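Chapter 4
Small Boxes and Their Lids

In the last chapter we studied large storage: shelves, cupboards and drawers. Now we come to the small box, the one that stands on a desk and holds clips, screws, beads or spare keys. Many students think that this subject is too simple for a chapter. In the course at Clernska we give it two lessons, and the students usually ask for a third.

A small box has to answer two questions. Can I find the thing I want? Can I close the box again with little effort? The first question belongs to the walls and the dividers, the second to the lid and its latch.
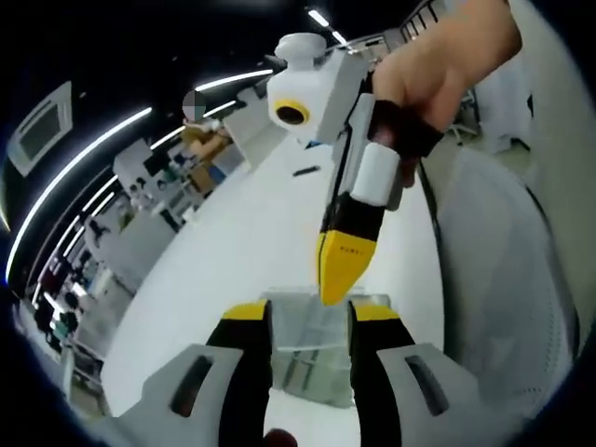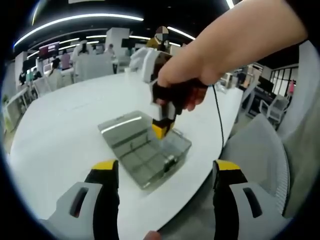 We begin with the walls. A box of solid colour hides its contents, so it needs a label, and the label must be changed each time the contents change. A see-through wall does this work by itself, but it also shows every disorder. Dividers are a help against this. In the second picture the ridges inside the box can be seen through its grey walls, and the small latch is at the front, on the right side, where a thumb can reach it easily. Please notice also the light on the lid: a shiny lid under strong ceiling lamps can hide what lies under it, even when the plastic is clear.

The Jurine workshop, which we visit in section 4.3, keeps 844 small boxes on open shelves. Of these, 201 have no dividers at all, and the workers there prefer them for long parts.

In this chapter you will learn:
how to choose between clear and coloured walls
how to measure a compartment
how a latch becomes weak, and when to change it

Before you read section 4.1, take one box from your own desk and empty it. Write down what was inside and which things you had forgotten. You will need this list for the exercise on the Dizon method.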